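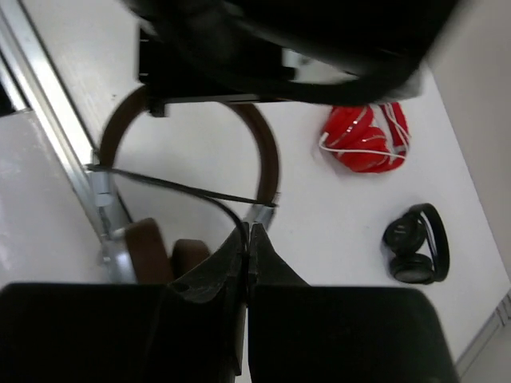 Over-ear headphones with a brown headband, above a white tabletop.

FOR IMMEDIATE RELEASE

Estmont Library opens free listening room in August, 1,018 local recordings to start

ESTMONT - Quiet room, ground floor, no card needed. The Estmont Library opens its new listening room to the public this August, with 1,018 recordings of local voices, music and street sound ready to play on day one. Doors at 10 a.m. Free, all ages.

The recordings come from the Sivakumar Collection, a set of tapes made in town kitchens, shops, church halls and at least one bus depot. Most have never been played in public. The full collection runs to 2,457 items and the rest will go up as they are cleaned and cataloged. No firm date for that yet. Tape is slow work.

"People come in asking for a grandmother's voice, or the old market on a Saturday morning, and until now we had to tell them to wait," said Huguette Leclerc, head of sound collections. "Now they can sit down and hear it. Some of it is crackly. There's a man reading out seed prices for most of an hour and I could listen to him all day."

What's in the room

Twenty listening seats, each with its own screen and headphones. Five of the seats are set up for two people, so a parent and child or a pair of friends can hear the same thing at once. Visitors search by street, by year, by name or by subject. Wheelchair access throughout. Printed transcripts for a good part of the spoken material, large print on request at the desk.

Visitors may bring their own headphones if they prefer, wired only for now.

The catalog runs on software from Skedotik, which also handled the move from tape to digital files. Farix fitted the room, including the wall panels that keep noise from the childrens section next door out of it.

Can I take a copy home?

In most cases yes, if you or a family member are on the recording. Bring ID and fill in the short form at the desk. Copies go out by email. Music recordings are listening only, rights are still being sorted out on alot of those.

Still looking for tapes

The library wants more. Cassettes, reels, answering machine tapes, home recordings of any kind made in or near Estmont. Labels help but are not required. Tapes are copied and handed back to the owner. Drop off at the front desk during normal opening hours, please put your name and phone number on the box.

Opening day

10 a.m. doors. 11 a.m. short talk by Huguette Leclerc on how the tapes were found and sorted, with clips. 2 p.m. drop-in session for anyone with a tape they can't play at home. Coffee in the lobby. Seats for the talk are first come, first served.

After opening day the room keeps the same hours as the rest of the library. Groups and school classes should book ahead.

Press

Interviews with Huguette Leclerc and short audio clips for broadcast availble on request from the Estmont Library press desk. Press visits to the room before opening by appointment, mornings best.

- ENDS -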